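Farhad Azimi, Nidia Ccori, Rostam Ansari
Larberg, Mai

4.2 Vergleich der Greiferfinger bei schmalen Werkzeugen

Im vorigen Abschnitt wurde die Steuerung der beiden Arme konstant gehalten und nur die Kameraposition verändert. Nun betrachten wir den umgekehrten Fall: Kamera und Regler bleiben gleich, und es werden zwei Formen von Fingern verglichen. Die erste Form (im Folgenden S) ist lang und läuft spitz zu. Die zweite Form (im Folgenden B) ist kürzer und besitzt eine breite, flache Auflage aus Silikon. Beide Sätze wurden von Renata Olszewski in der Werkstatt Usden gefertigt und passen ohne Adapter auf denselben Antrieb.

Als Aufgabe wählten wir das Einräumen eines Werkzeugkastens. Die Aufgabe ist für unseren Zweck geeignet, weil die Griffe der Werkzeuge einen größeren Durchmesser haben als die Schäfte und weil die Mulden im Kasten nur wenig Abweichung in der Orientierung erlauben. Die weiteren Gegenstände im hinteren Bereich des Tisches gehören nicht zur Aufgabe. Sie bleiben während eines Durchgangs liegen und dienen als Störobjekte für die Erkennung (Abb. 7). 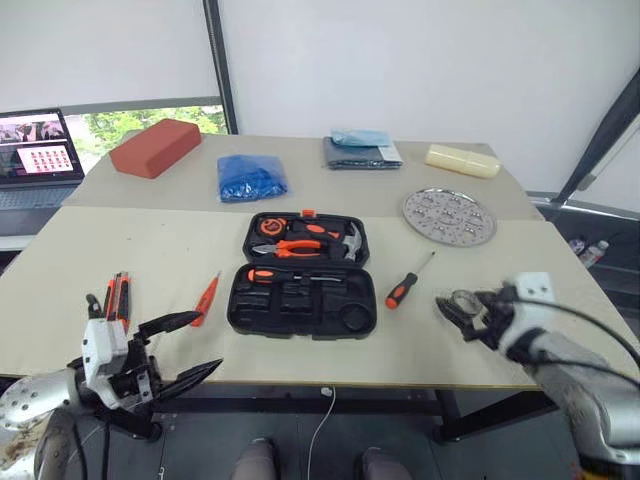 Abb. 7: Arbeitsplatz mit offenem Werkzeugkasten, losen Werkzeugen und Störobjekten; links der Greifer mit langen, spitzen Fingern (Form S).

Pro Fingerform wurden 44 Durchgänge ausgeführt, jeweils mit einer neuen Anordnung der losen Werkzeuge. Ein Durchgang wurde nach 84 Sekunden abgebrochen, wenn das Werkzeug bis dahin nicht in der Mulde lag. Die Bedienung erfolgte durch Luana Seixas und den zweiten Autor im Wechsel, damit sich die Übung einer einzelnen Person nicht zu stark auf das Ergebnis auswirkt.

Mit Form S gelang das Aufnehmen der Schraubendreher vom Tisch in 30 Durchgängen beim ersten Versuch. Die häufigste Schwierigkeit war eine Drehung des Werkzeugs um die Linie zwischen den beiden Fingerspitzen – besonders dann, wenn der Schaft und nicht der Griff erfasst wurde. Bei Form B trat diese Drehung seltener auf. Dafür stießen die breiten Finger vier Mal an den Rand des Kastens und verschoben ihn auf dem Tisch, so dass die gespeicherte Lage der Mulden nicht mehr stimmte.

Eine klare Empfehlung für eine der beiden Formen lässt sich daraus noch nicht ableiten. Für das Aufnehmen von einer ebenen Fläche halten wir Form S für günstiger, für das Einlegen mit fester Orientierung Form B. Gemischte Paare, also Form S am linken und Form B am rechten Arm, wurden in dieser Reihe nicht geprüft. Sie werden in Abschnitt 4.4 behandelt.

Zuletzt aktualisiert: Mai

Verwandte Beiträge
Torkbridge: Kalibrierung zweiarmiger Systeme ohne Messmarken
Einfluss der Kameraposition auf die Greifdauer
Verschleiß von Silikonauflagen im Dauerbetrieb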